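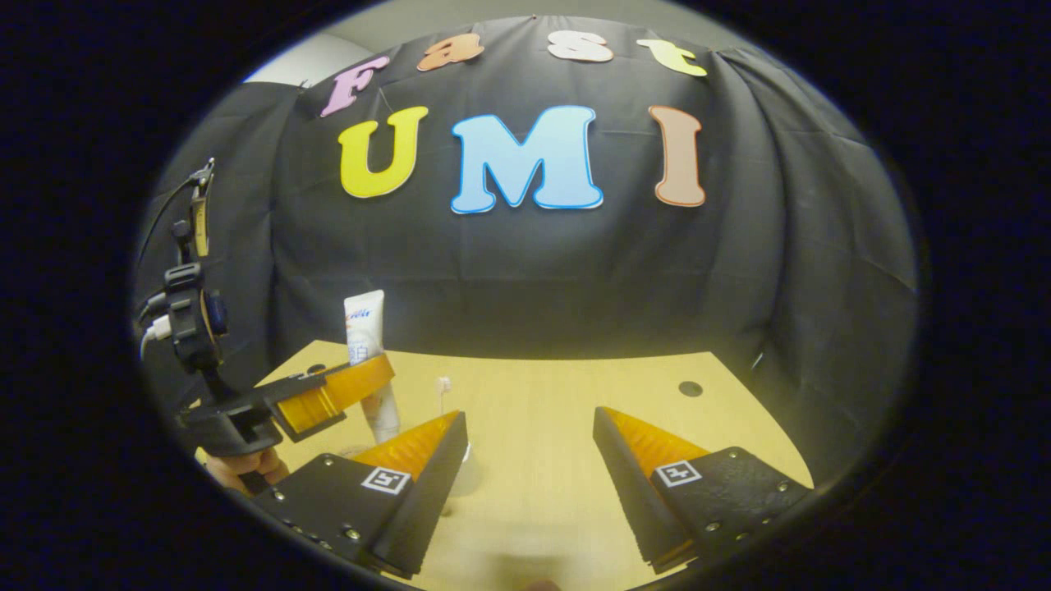 Dariusz reckons we should stop adding tasks and get the ones we have right. He said it as soon as I had my coat off, and then again at lunch in case I had missed it. His view is that a club our size can do two jobs well or five jobs badly, and the marks at the Maltemano are given for doing the same job many times over. I said I'd think about it. Lamduan had already rubbed two of the five off the whiteboard by then, so I suppose it was settled.

Saturday session, start at ten. Somkiat was late with the key to the cupboard, so we did the paperwork first. The count on the shared drive stands at 1,428 recordings. Nattawut's checking script threw out the ones that were too short or where the tracking dropped, and that leaves 1,387. I had expected to lose more. Most of the bad ones are from the first week in September when none of us knew how to hold the things and we were all moving far too fast.

Of the good ones, 1,123 are one-handed. That is the trouble. The toothpaste task needs both hands and we have hardly anything for it. Dariusz wants 200 more two-handed recordings before we train again. I think he is right about that as well.

So it was toothpaste for most of the day. I used both grippers to begin with, left and right, and Thitima kept the tally and called out when to stop. My right hand is fine now. My left still wanders, and when I look at the left one the right one drifts shut a little. Thitima says to look at the table between them and leave both hands alone. It did help. After half an hour my wrists ached and we swapped over.

Thitima is much steadier than me. She goes slowly on the way in and doesn't stop and start. Lamduan played some of hers back next to mine and you could see it in the plots without being told whose was whose. Mine have a shake just before the fingers close. Lamduan asked if I wanted mine kept in and I said yes, leave them for now, and we can train with and without and see.

We had a disagreement about whether to move the cup between recordings. Nattawut wants it moved every time, by a hand's width or so. Somkiat wants it kept still until we get anything working at all. We did it Nattawut's way in the morning and Somkiat's way after lunch, and wrote down which was which. Not ideal, but the folders are labelled.

The Bergeron laptop ran out of space at three. Somkiat moved the old Konness trials off it, which took until nearly four, and I did my chemistry reading in the corner.

Did not reach 200. We'll carry on next week. I am to bring a spare extension lead and read the rules again about how long each run can be, as Dariusz and I remember them differently.

Home by six. Beans on toast. Left wrist still sore.

Diary > Robot club > Autumn term

Recent entries
Whiteboard, five tasks
Learning to hold the grippers
Konness trials, second go
Nattawut's checking script
Vundia visit put off again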